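Itzel Cárdenas
3/25/26

ok thread on quitting my coffee shop habit. did the math last night and did not enjoy it

957 dollars. since October. on coffee i mostly drank in a car

and thats only the card. no idea what went out in cash, dont want to know

so. rules i made for myself, wrote them on the back of the gas bill:
make it at home before 8
one bought coffee a week, sitting down, in the shop
no "just a tea" loophole

week one was awful. i own one bag of Hubáček dark roast and a kettle that takes forever. coffee tasted like a burnt fence

Zdeňka Ševčík told me i was using water straight off the boil and way too much coffee. she was right on both. let it sit a minute, use less, grind it a bit coarser. huge difference

she also says to rinse the paper filter first. i thought this was snobbery. did it side by side. ok fine

grinder: i have the cheap Floter hand one. takes 4 minutes and wakes up the whole house. my arm hurts. would buy again probaly

some cups

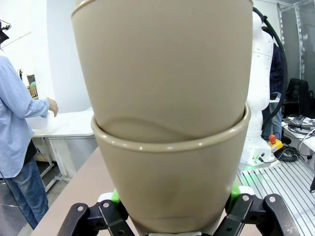
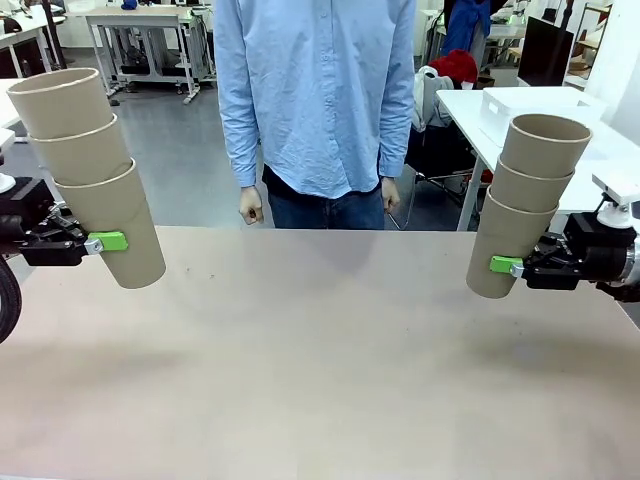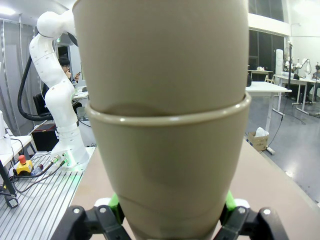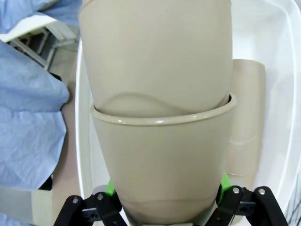 stacked up, one inside the other

back to beans. people asked

Hubáček dark: fine with milk, harsh without
Calar medium: my favorite so far, kind of nutty, goes stale fast once its open
Calar decaf: no. sorry

freezer question, got this one a lot. i split the bag into small jars and freeze all but one. take a jar out the night before, open it in the morning. if you open it cold the beans get damp and the grinder clogs. ask me how i know

milk: i gave up on frothing. warm it in a pan, shake it in a jar with the lid ON. check the lid. then check it again

also stopped buying syrup. brown sugar and hot water, little bit of salt, keeps in the fridge a couple weeks. tastes better than the pump stuff and i can make it less sweet

the weekly bought one is at Brotport, corner table if its free. cardamom bun too, the bun does not count, i checked with myself

weirdly i like that coffee way more now. used to drink it without noticing. last week i sat there until it went cold and read most of a magazine

biggest problem is mornings when im running late. fix for now: grind the night before. Zdeňka says this is a crime. Zdeňka does not have my commute

cold brew is the other fix. jar, coarse grounds, cold water, leave it overnight, strain twice. strain it TWICE. once is mud

someone asked if its really cheaper once you count beans and the grinder and filters. yes. not by as much as i hoped in month one, filters add up, get the big box

goal is 2000 saved by next spring, it goes toward the roof. will update when i know how much i cheated

if you have a medium roast you like under 20 bucks a bag tell me, i'm down to my last jar of Calar and the store was out agian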